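Gallery from the Kisent collection room, March. Cabinet week, mostly. Captions written in a rush between sessions so forgive the spelling, will tidy later (probably won't).

Quick background for anyone new to the page. We're gathering hand-held demonstrations for Galtasa, the policy we train on doors, drawers and small things on shelves. Someone holds the gripper, does the job the way a person would, resets, does it again. Target for this task was 1,000 good episodes. We finished on 1,234 before filtering, 110 thrown out after review. Mostly tracking lost when the tool went too deep into a compartment, a few where the operator forgot to start the recording from the floor mark.

## Cabinet, both doors

Tried it first with everything shut at the start of each episode. Fine, but slow, and the policy got very good at the left door and hopeless at everything after. So Zsolt Bognár split the task into shorter bits: open left, open right, reach in, drawer. Each bit gets its own start state. Doors already open for the reach-in set, which saved us loads of time and meant fewer bumped hinges. 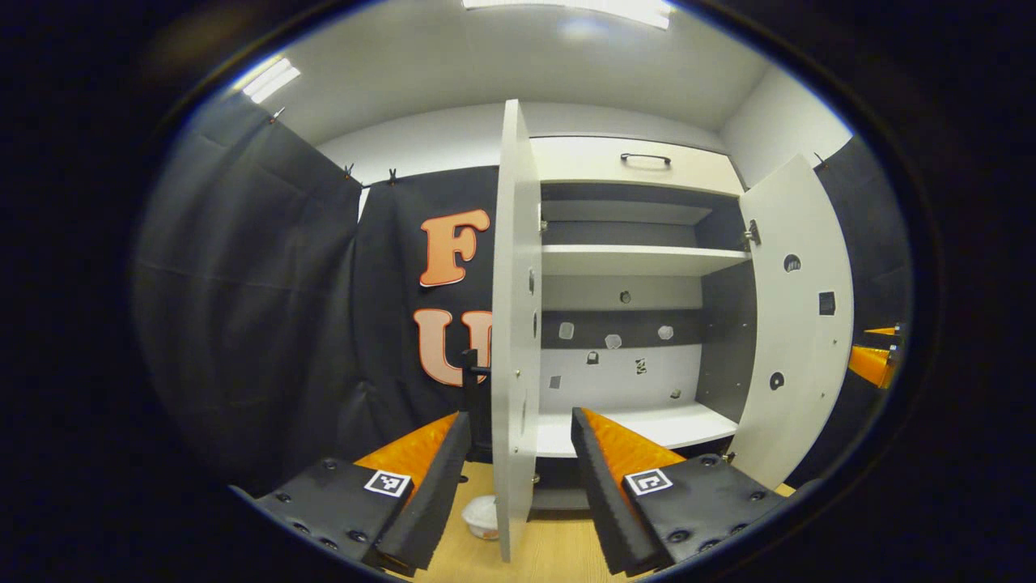
Start poses matter more than we thought. In the first batch everyone stood in the same spot, same height, same angle, and the model learnt exactly that spot. Moved it half a step to one side and it poked the door edge. Now there's a rule: change your feet every 17 episodes, and hold the tool higher or lower than feels natural for at least some of them. Low starts are horrible on the wrists. Do them early in the day.

Pace is the other thing. Beginners go too fast on the approach and then freeze just before contact, so you get a long dead patch with nothing moving. We trim those but would much rather not have them. Go in at one steady speed, close, pull, let go, back off. If you miss the grab, carry on and fix it, don't stop the take. Recoveries are useful. The Hjaltested run had hardly any and it showed, the arm would miss a handle and then just sit there squeezing air.

## Notes on the reach-in set

- Elbow out when you go past an open door. Half the rejects are somebody clipping it on the way back.
- Approach from the left, the right and straight on, mixed up. Don't do a whole block of one and then a block of the next.
- Leave the doors at differnt angles between takes. Not always wide open.
- If you nudge the cabinet, say so in the log. It shifts and then the calibration for the session is off.
- Short pause at the start with the fingers open. Count of two is plenty.

Drawer set is separate and smaller. Straight pull, partial pull, push shut with the outside of the fingers. The push shut was Zsolt's idea and is easily the best bit of the data so far, very few failures on playback. Partial pulls are less good. People can't seem to stop at halfway, it's either a crack or all the way out.

## Labelling

Each episode gets one plain sentence. "Open the left door." "Close the drawer." No extra words please, we had one log full of "now I am carefully going to" and it took an afternoon to clean up. If the take has a recovery in it, add an R at the end and nothing else. Anything you're unsure of goes in the query folder and gets looked at after four o'clock.

First training run on the split task is going now on Fernau. Early numbers look better on the doors, about the same on the drawer, to soon to say on reach-in. Next up is the same set again with the lights lower, then we swap to a different cabinet and find out how much of this carries over. Sign up for a slot on the sheet, mornings are nearly full.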